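Breson 2 review: a simulator front end for people who write grasping code

I write perception and grasp planning code for a small shop in Otdale, and for most of the past year I did it on top of a pile of my own scripts. In August I moved everything to Breson 2, the simulation and scripting package from Oteo. I have now used it long enough to say what it does well and where it gets in the way.

My test was a tabletop job: fruit, a pink cup, one arm, one brown table. Both views are renders out of Breson.

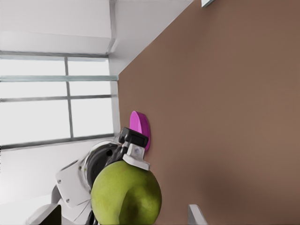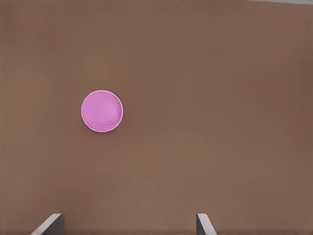 Setup took most of a morning. The installer is fine, but the arm description files have to be converted to Oteo's own format, and the converter drops joint limits if they are written in degrees. It gives no warning. I found out when the elbow folded through the forearm on the first run. Once the limits were fixed by hand, everything loaded and stayed loaded.

The scene editor is plain and quick. You place objects by typing numbers or by dragging, and both end up in the same text file, which you can put under version control. I like that a lot. My old setup kept positions in one file and materials in another, and they were always out of step.

Camera handling is the best part of the package. You can attach a camera to any link or to the world, and each one gives color, depth and a label mask from the same time step. The time stamps match. If you have ever spent two days chasing a planner bug that was really a late depth image, you know what this is worth. Lighting can be varied from a script, and I used that to make 2000 training scenes for my object detector overnight. The run finished with 12 failed scenes, all logged with the random seed, so I could load each one again and look at it.

The planner is average. It finds paths, and the paths are smooth, but it treats every grasped object as a box unless you tell it otherwise. For round fruit that means it plans wide around things it could easily clear. You can swap in a mesh, but planning time on my machine went from 260 milliseconds to well over a second when I did. I ended up fitting a sphere myself and passing it in through the script interface, which took four lines and cost almost nothing. There should be a menu option for it.

Contact is the weak spot. Default friction is set too high, so a bad grasp will often hold when it should slip. Lower it before you trust any success rate. Thin-walled things are touchy too -- with a coarse collision mesh, the fingers can sink into the wall of a cup before the solver pushes back. Cutting the time step in half fixed this for me, at the expected cost in speed.

The Python interface is clean and the names make sense. The manual is less good. Half the pages still describe version 1, and the section on custom controllers stops partway through. The user forum is slow but the answers are usually right.

One more complaint: replays. Breson can record a run and play it back, but it only keeps the last 300 seconds unless you change a setting in a config file that the manual doesn't mention. I lost a long run that way.

I also tried Owen, which is cheaper and has a better planner. Its camera support is basic, though, and I had to line up the depth and color streams myself. If your work is mostly motion planning, get Owen. If it starts from images, Breson 2 is the better buy, and I have renewed my license for it.

Four out of five. I took off the point for the friction defaults and the manual.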